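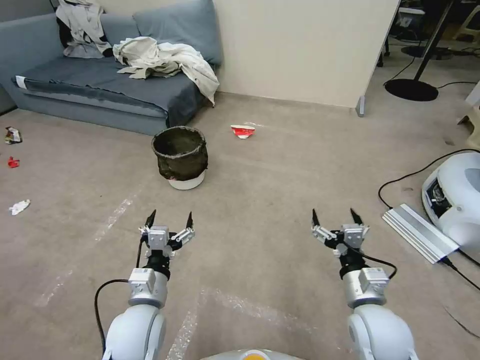
To: Plundum equipment planning list
Subject: Re: Second arm unit – capital or lease?

Dear colleagues,

Thank you for the comments received since Monday. I reply below to the message from the Halo site, as several members have raised the same points privately.

> We have been asked to put forward our equipment requests for
> the coming year by the end of March. Our present plan
> is to ask for 2 two-armed units for floor clearing in the
> lounge and office areas. Before we do so, could the planning
> office confirm (a) whether spare fingertips and cables are
> to be charged to the purchase or to the running budget, and
> (b) whether a lease would be looked on more kindly than an
> outright purchase? We would also be grateful to know if the
> Beken quotation is still open.

On point (a), fingertips, cables and other parts that wear should be charged to the running budget. Sites are asked to set aside 3,000 for each unit in the first year. Any amount left over may not be carried forward. Grippers are treated differently: a complete gripper counts as equipment and must appear as a separate line in the capital request.

On point (b), the planning office has no preference between lease and purchase. A lease must run for at least 6 months and must state who pays for carriage at both ends. Sites which have not yet settled the daily work for a unit are encouraged to lease first – the Han site did so and was able to change its order without penalty.

The Beken quotation remains open, but it covers the arms and body only. Delivery, training and floor protection are quoted separately, and requests that leave these out will be returned.

Members have also asked what kind of work should be described in the request. "General tidying" is too broad to be costed. Please name the type of room, the floor covering and the items to be picked up. Paper cups, snack wrappers, tissues and plastic bottles differ a good deal in size and stiffness, and the choice of fingertip depends on them.

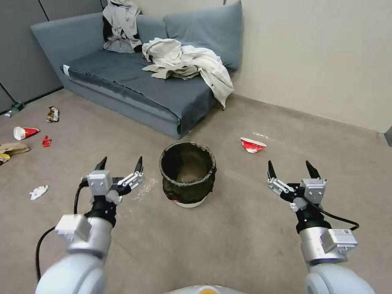 Floor clearing in a carpeted lounge: cups, wrappers and a bottle to be collected, with the waste basket at the centre.

Where furniture is to remain in place, the request should say so and give the clear width between the larger pieces. Clothing left on seats is outside the present scope and should not be listed.

The Halo site may submit its request for two units on the existing form. Other sites with 3 or more units in view should write to this list before completing it, as a joint order may be possible.

Yours faithfully,

Equipment Planning Office
Plundum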